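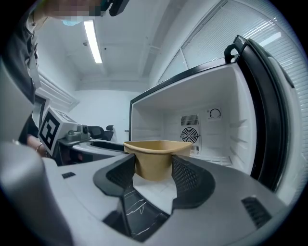 Moradi's Pirnthorpe site held its open day on 18/09/2018, and the afternoon tour covered takeaway packaging and small cold storage. Ghazal Kermani led it and kept to the schedule. The storage part dealt with mini refrigerators of the kind used behind a counter. The white one we looked at has a round fan grille in the back wall, with louver slats above it and a grid of slots below, so air is moved through the compartment by a fan. The side wall is molded with horizontal ridges that carry the shelves. With the shelves out, a kraft-paper bowl can go straight onto the compartment floor.

Bowls are supplied by Skultent in cartons of 200. Kermani recommended leaving a gap between the bowls and the back wall to keep the airflow clear. Her team logs compartment temperature at three heights, and the July figures were posted by the door. The warmest readings came from the upper ridge, next to the door opening.

Esmaeil Hassanpour took the questions on paper stock. The rolled rim stiffens the bowl and gives the lid something to grip. He had no figures yet for bowls stored cold longer than 18 hours. A second supplier, Brullen, is under trial, with a first order of 2,000 pieces.

The tour ended at the loading dock. Parking is on the north side, and visitors sign out at the gate.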